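Would a jury really be shown hallway camera footage if I say it isn't me?
Posted in Courts & Criminal Law

Posting for my own sanity. I'm charged with a burglary at the Dastton storage place on Warkum Road. The whole case, as far as I can tell, is a clip from a hallway camera of a man in a dark jacket pushing a cart. You see his face for maybe 2 seconds and it's mush. The manager says it's me because I rented a unit there and he "recognized the walk." The complaint says $3,000 worth of tools is gone.

My public defender says the clip will probably be played at trial. How is that allowed if the only person saying it's me is a guy who saw me a few times at a counter? And can I get the full recording instead of the piece they picked? Trial is supposed to be in April.

coldporch
Yes, it can be played, and I wouldn't count on keeping it out. What the state usually has to show first is that the recording is what they claim it is: that camera, that hallway, that night. It's a low bar. Whether it's you is a separate fight, and that one is mostly for the jury.

The manager is where I'd push. Courts differ on letting a witness say "that's him" off a video. A lot depends on how well he knew you before and whether he's any better placed than the jurors to tell. A few chats at a counter is thin. "Recognized the walk" is thinner. Ask your lawyer if they plan to file a motion to keep his opinion out even if the clip comes in. It has to be raised ahead of trial in many places, so ask now.

On the full recording, your lawyer should ask for it in writing, plus a request that nothing be erased. Many of these systems record over themselves. If the storage place says the rest is gone, I'd want to know when it went and who decided which part to save.

I'm not a lawyer. I spent 5 years as a court clerk and watched a lot of clips get played.

bang_on_bob
They always enhance it. My cousin's case they blew up the picture and you could read his shirt. If they haven't done that to yours they have nothing, just tell the judge that and it gets tossed.

Purnia Paralegal
Please don't tell the judge anything. Talk through your lawyer, and take this thread down once you've read it, seeing that prosecutors can read too.

I also don't buy the "enhance" story above. Making a picture bigger doesn't put detail into it that the camera never caught. Sharp printing close to a lens is easy to read. A face at the far end of a badly lit hallway usually isn't. If somebody offers a cleaned-up version, your side should ask what was done to it and get the untouched file as well.

Things I'd bring to your next meeting:

1. Anything that puts you somewhere else that night. Receipts, work logs, phone records. Even a $200 card charge with a time on it is worth more than a friend who "thinks" you were home. 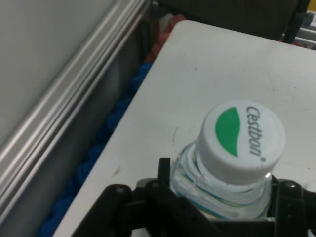
2. Your rental papers and gate code history, if you can get them. The gate log may help or hurt, so let your lawyer see it before anybody else does.

3. A question about the clock on the camera. They drift, and some are an hour off half the year. If the time on the clip is wrong, your alibi has to match the real time and the one on the screen is no use.

4. A question about whether an outside video examiner is worth paying for. I've seen reports that said very little for the money.

Don't go back to the storage place to ask about any of it yourself.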